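Praltcombe Toy Library and Play Kitchen
Minutes of the members' meeting held in the Daza Room, July 10, 2019

Present: 16 members. Apologies were received from two families.
The meeting opened at 7 in the evening. The minutes were taken by the member on duty for the month.

1. Minutes of the previous meeting
The minutes were read and accepted with one correction. Under "Repairs" the word "bench" should be "bookcase". The bookcase is repaired, but it still stands in the corridor and must be brought back before the next toy exchange.

2. Money
The balance of the account is £3087. From this sum we must still pay the rent of the room for the summer. A bill of £516 from Clerkari for the new shelves has arrived, and the meeting agreed to pay it in full. One member asked if the price includes the wall fixings. It does, according to the order, but the fixings were not in the parcel. A letter will be sent to Clerkari before the payment is made.

3. Wosano afternoons
Wosano is the name we chose in spring for the play afternoons with the small kitchen. Attendance is good and the parents like the later starting time. It was asked whether the afternoons can continue through the summer. After some discussion it was decided to make a pause and start again in September. Two members were against this and wished it to be written down.

4. Clearing up after the play kitchen
This item took the longest time. Small things are getting lost when the tables are cleared, above all the play food. The pieces lie among the real rubbish and they go into the black bags with it. The toy croissants are the worst case, as they are small and are easily swept up together with crumbs. A parent also found a piece of sponge in the box of wooden animals.

It was discussed whether the cleaning tools should be kept together with the play things or apart. Some members feel that children learn to tidy when the dustpan is within their reach. Others said that a used dustpan does not belong beside toys which small children put in the mouth. The meeting voted for the second opinion, with the exception that children may use the dustpan when an adult is at the table.
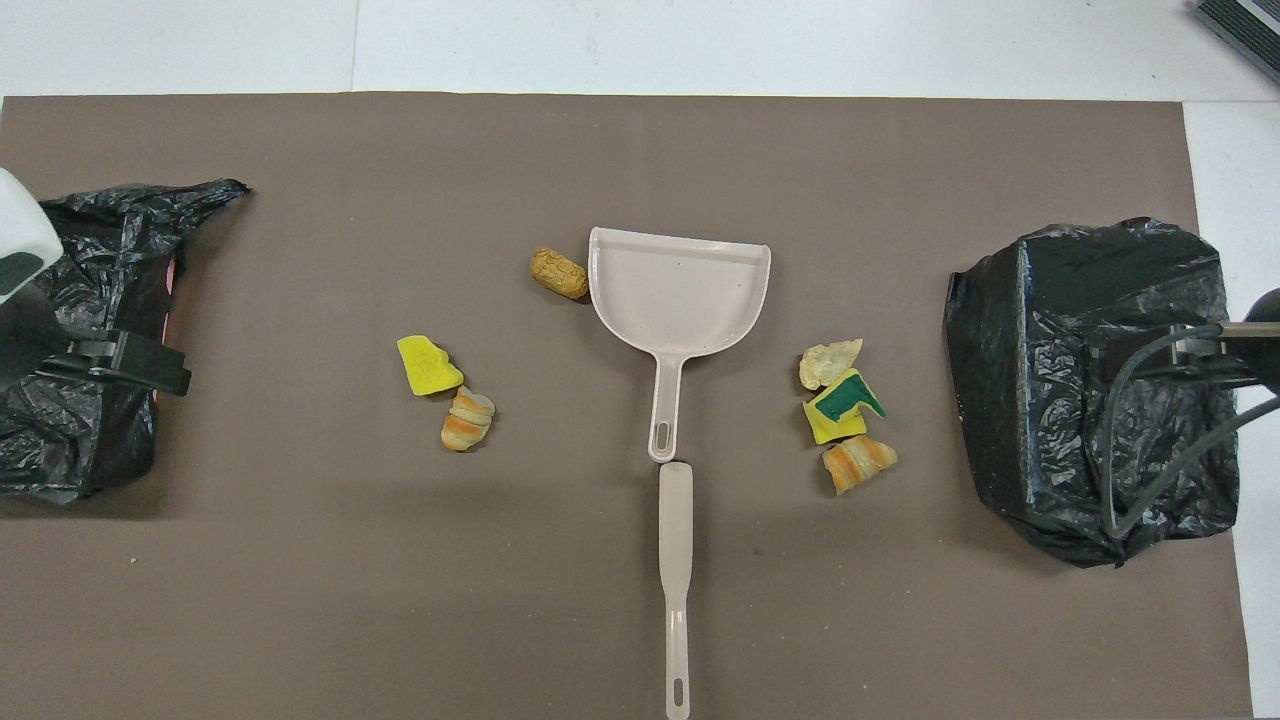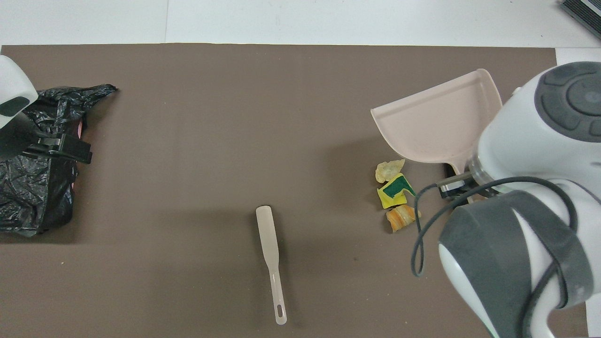
Item 4, clearing-up table. First picture: the dustpan with toy croissants and sponge pieces lying at both sides. Second picture: the off-white spatula and a black bag.

The following was agreed:
Toys are picked up by hand before any sweeping begins.
Sponges go back to the sink shelf. The yellow ones which are torn into pieces are thrown away and not saved for the craft box.
The dustpan is wiped after use and hung on the hook by its hole. The scoop gets dusty and leaves marks on the other things in the drawer.
No black bag is tied until a second person has looked inside it.
The spatula belongs to the kitchen drawer. It was asked if we should have a second one, as it is often missing when the dough is made. No decision was made.

A member proposed to buy clear bags in place of the black ones, so that a lost toy can be noticed from the outside. The meeting found this a good idea, but there are still seven rolls of black bags in the cupboard and these will be used first.

5. Shelves
When the fixings have come, the new shelves will be put on the wall opposite to the window. The lowest shelf is for puzzles and the highest is for things which need an adult – glue, scissors and the large paint bottles. The old shelves are offered to members without cost. Whoever wishes to have them should write the name on the paper at the door.

6. Late returns
Several games were not brought back in June. A reminder will be sent to the families. The meeting does not want to introduce a fine at this time, and the question will be taken up again in autumn.

7. Other matters
The key of the Daza Room turns badly and the landlord has been told.
The kettle has to be emptied after each meeting.
The label on the box of dressing-up clothes has fallen off and a new one will be written.

The meeting was closed at 8.40. The next meeting is in September, and the day will be put on the notice board.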